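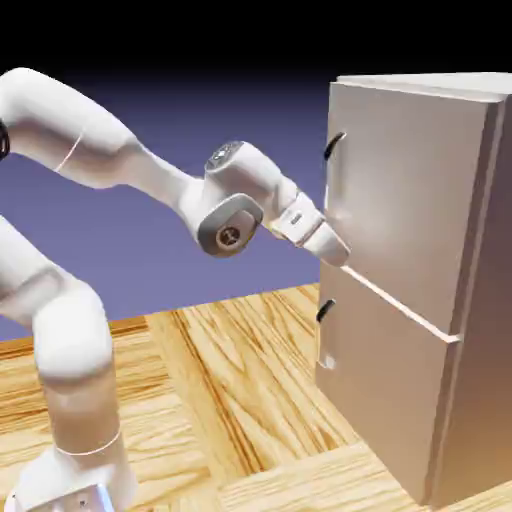
*Door cell, rendered view. Arm at the upper door, fingers closed, handle not grasped.*

## Door cell: inspection before release to the floor

Site: Alville, bay 9
Cell name: Gradura door cell (simulated twin and physical cell, checked together)
Inspector: Simão Peixoto
Second reader: Bushra Shaikh
Month: June

Marks: **OK**, **NO**, **OPEN** (could not be settled during the visit). A comment is required on NO and OPEN. I have put comments on several OKs too, where I think the OK is worth less than it looks.

### 1. Scope and paperwork

- [x] **1.1 Cell drawing matches installed cell - OK**
- [x] **1.2 Risk assessment present and signed - OK**
 Signed by Mudassar Cheema. It was written before the cabinet was moved closer to the arm. He has initialed the new distance in the margin and says the rest still holds. Sections 3 and 4 were mostly me testing that claim.
- [ ] **1.3 Simulated model is under version control and its version is written on the cell log - NO**
 The log says "latest." Write the number.
- [ ] **1.4 Simulation evidence is labeled as simulation in the risk file - NO**
 Page 4 lists 2,790 door cycles with no overload stop. All of them were run in the twin. A reader coming to it fresh would take that as running time on the machine. I did, until Bushra asked me where the wear was.

### 2. Simulated model

- [x] **2.1 Arm joint limits match the controller - OK**
 Compared line by line with Arlo Kasprzak. One wrist limit was looser in the model and he corrected it while I watched.
- [ ] **2.2 Contact is modeled on both fingers and on the hand housing - NO**
 Fingers yes, housing no. With the fingers shut and the tips at the upper door, as in the render at the top, the hand is close enough to the panel that I want the housing included. As it stands the housing could pass through the door and the run would still be scored clean.
- [ ] **2.3 Tip contact and near miss can be told apart - OPEN**
 Look at the same view and tell me whether the tips are on the door or just short of it. I can't, and two of us tried. The contact force readout should settle it, but the log only saves that value at the end of a run. Save it at every step and I will close this item.
- [x] **2.4 Both doors and both handles are present and can be addressed separately - OK**
- [ ] **2.5 Door stiffness and hinge friction taken from measurement - NO**
 Typed in by hand. Arlo says the numbers "feel right" next to the physical door. They may be right. I would like a spring scale on the handle and three pulls written down.
- [x] **2.6 Surroundings modeled where they affect motion - OK, with a reservation**
 The twin has a floor, an arm and a cabinet. Bay 9 also has a cable tray and a fence post. Mudassar's view is that neither is inside the working envelope, and on the drawing he is correct. See 3.4.

### 3. Physical cell, power off

Lockout applied by Amna Memon, tried by me before entry. Time in: 7:40 a.m.

- [x] **3.1 Base bolts at marked torque - OK**
 Paint marks line up. Paint marks lining up tells you the bolts have not turned relative to the paint, so I asked for the wrench anyway. All clicked.
- [x] **3.2 Shell, seams and joint caps free of cracks and lifting - OK**
- [ ] **3.3 Finger pads within wear limit - NO**
 Left pad is past the line. Right pad is fine. Uneven wear usually means the hand is meeting the handle off center, and changing the pad will not cure that. Change it, then look at the approach.
- [ ] **3.4 Cables clear through full travel - OPEN**
 Moved by hand with the brake release. The wrist cable sags toward the fence post when the arm is pulled back from the upper door. It did not touch. I was moving slowly and the cell does not. Repeat at speed after the cable is re-clipped.
- [x] **3.5 Cabinet fixed to the floor - OK**
 Held by four brackets from Hashmi. I leaned on the top edge with both hands and it stayed put. The twin treats the cabinet as fixed, so this is one place where the two agree.
- [x] **3.6 Door handles tight - OK**
 Upper handle had a quarter turn of slack, tightened on the spot. Added to the weekly list at Amna's request.

### 4. Physical cell, power on, reduced speed

- [x] **4.1 Emergency stop, pendant - OK**
- [x] **4.2 Emergency stop, fence - OK**
 The button works. It also sits behind a parts cart. Move the cart.
- [x] **4.3 Gate interlock stops motion - OK**
 Tried with the arm moving in each direction, and once with the gate opened only a hand's width.
- [ ] **4.4 Contact force at the door stays below the set limit - NO**
 Limit in the risk assessment is 51 N. Peak on the gauge was 104 N, with the fingers closed and the tips meeting the panel beside the handle. I was told this is "just a missed grasp" and that the door can take it. The door can. The limit was written for a person's hand on that door, and the controller should have stopped well before my gauge got to that reading.
- [ ] **4.5 A missed grasp is detected and the arm backs off - NO**
 Three missed grasps forced by shifting the taught point. On two of them the arm held against the panel until the cycle timer ran out. On the third it backed off, and Arlo could not say why that one was different. The twin reports every one of these as "reached target."
- [x] **4.6 Door left part open does not cause a fault at restart - OK**
 Upper door only. The lower door was not tested because the lower door program is not loaded. Don't read this OK as covering both.
- [x] **4.7 Warning lamp and sounder - OK**
 Lamp is hard to see from the aisle in daylight. The sounder carries.

### 5. Upkeep

- [x] **5.1 Daily wipe and visual check recorded - OK**
 Recorded, yes. Every entry is in the same pen and most have the same slant. I asked Amna and she said the sheet is filled in at the end of the week from memory. I would sooner have a gap in the sheet than that.
- [ ] **5.2 Spare finger pads in stock - NO**
 One pad, wrong side. Trancombe has a set on order.
- [x] **5.3 Backup of taught points - OK**
 Restored one to a spare controller to see that it opens. It does.
- [ ] **5.4 Change to the twin triggers a check on the cell, and the other way around - NO**
 No rule either way. When the cabinet was moved, the twin was updated the same afternoon and the floor tape was left where it was. Around a foot of the old tape now runs under the cabinet.

### Result

**Not released.** Full-speed running stays off until 4.4 and 4.5 are closed. Reduced speed with a person at the pendant is allowed for the work needed to close them.

| Item | Action | Who |
|---|---|---|
| 1.3, 1.4 | Version on log, relabel page 4 | Mudassar Cheema |
| 2.2, 2.3 | Housing contact, save force at every step | Arlo Kasprzak |
| 2.5 | Spring scale pulls, both doors | Arlo Kasprzak |
| 3.3, 5.2 | Fit pad, check approach to handle | Amna Memon |
| 3.4 | Re-clip wrist cable, repeat at speed once 4.4 and 4.5 are closed | Amna Memon |
| 4.2 | Move cart, mark the floor | Amna Memon |
| 4.4, 4.5 | Force stop and missed grasp handling | Arlo Kasprzak |
| 5.4 | Written rule, one page at most | Mudassar Cheema |

**Note from second reader (B. Shaikh):** I agree with the result. On 4.5 I would go further and ask what "reached target" means in the model. If it means only that the fingers got to a point in space, then it says very little about a handle. Simão thinks this belongs under 2.3. I would give it its own line next time.

**Reply from M. Cheema:** Accepted except 2.5. The door friction makes no difference to a person standing at the fence.

**S. Peixoto:** It makes a difference to the force the arm needs, and that is item 4.4. 2.5 stays.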